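Lunisach: what I learned making a phone game about a very tired snail
Mobile Games Studio, final project report
May 21, 2024

So my game is called Lunisach, and you play a snail carrying a lantern down a hill at night. You tilt the phone to steer and tap to duck into your shell. That's pretty much the whole thing! I wanted something you could play with one hand while waiting for noodles to cook, and I think I got fairly close, although the third world (Basholm, the swampy one) is still way too hard and I'll get to that.

I started out wanting jumping. Snails don't jump, I know, but I had a whole double-jump prototype going and it felt great for a day and then it felt like every other platformer I've ever had on my phone. Ducking was more fun because you keep sliding while you're in the shell and you can't steer. So every tap is a little gamble – you're safe from the birds but you might roll right off the path.

Tilt was the part that ate most of my time. The raw sensor numbers jitter like crazy, even with the phone lying flat on a desk, and my snail looked like it had had six coffees. I averaged the last few readings, which fixed the shaking but made the steering feel like mud. In the end I smoothed small movements a lot and big movements hardly at all, and I added a dead zone in the middle so you can go straight without thinking about it. I also let the player set their own "flat" at the start of each run, which was a late addition and probably the best one, because people play lying down on couches way more than I expected.
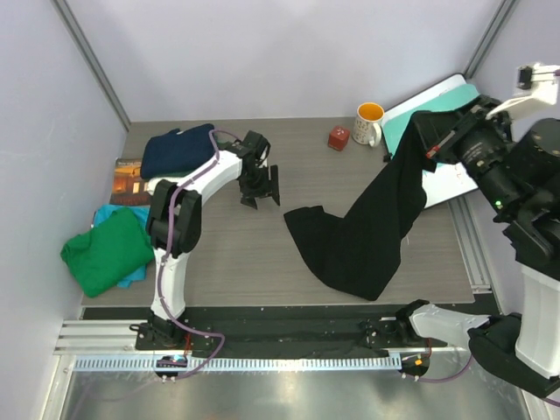

Enriquez thought the tilt was fine by then and that my real trouble was the birds, since you only ever saw them once they were already on top of you. I didn't love hearing that, but I went home and played ten runs with the sound off and yep, I died to the same bird over and over. Now there's a shadow that slides across the path first, and a little flap sound that gets louder.

Scoring went through a bunch of versions too. You pick up fireflies, each one makes the lantern brighter, and a brighter lantern means you see farther but more birds come after you. A perfect run through the first world is worth 1000 points. My own best is 758, which is kind of embarrassing for the person who placed every single firefly. The first version of that world topped out at 264 and it just felt stingy, so I bumped up the values and added a bonus for long shell slides. Same level, same snail, and suddenly people wanted another go!

Now, Basholm. The mud slows you down, which was supposed to make it calmer, but slow plus tilt turns out to be miserable because you've got all this time to oversteer. I tried making the path wider and that helped a bit. What I'd like to do is give the mud its own steering curve instead of sharing the one from the dry levels, but the way I wrote the movement code (one enormous script, sorry) that means untangling a lot of stuff. The fourth world, Clarkholm, exists as a background painting and a song and nothing else.

Things I'd do differently: split that script up in week one, test on an old phone early, and leave the menu art for last. I spent most of a weekend on a wobbly settings button. It does wobble really nicely, though.

Still open: the game drops frames when 2 birds are on screen with a full lantern, and the pause button sits a bit too close to where your thumb rests. I'm planning to fix the pause button first.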